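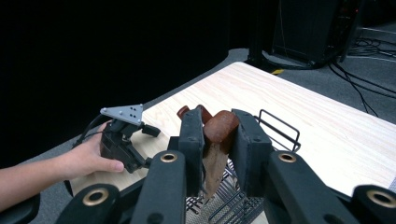 # Molefe

Last updated: November 2018
2 comments · 7 shares

Molefe is a small collection of family recipes from Sultedmont and the villages down the valley towards Jindivbridge, typed up from notebooks, the backs of envelopes and one very battered church fete booklet. I've kept the spelling as the cooks wrote it, so please don't be alarmed by "tomartoes" (there are a lot of them!).

## What you'll find

Each recipe is a plain text file with a title, a list of ingredients and the method, plus a line saying which village it came from where I could find out. Weights are in ounces if the notebook had ounces. I did start converting everything in August, and got as far as the puddings before I lost heart, so those have both.

## Known muddles

- Two of the chutneys are almost the same recipe.
- "A moderate oven" is left as it stands.
- The bread files have no baking times.

## Using it

Copy, print and share whatever you like, and do send corrections, however small. If you cook from it for a crowd, I'd love to hear how you got on.

Related
Godel: hymn sheets and concert programmes
Sultedmont allotment notes
Jindivbridge place names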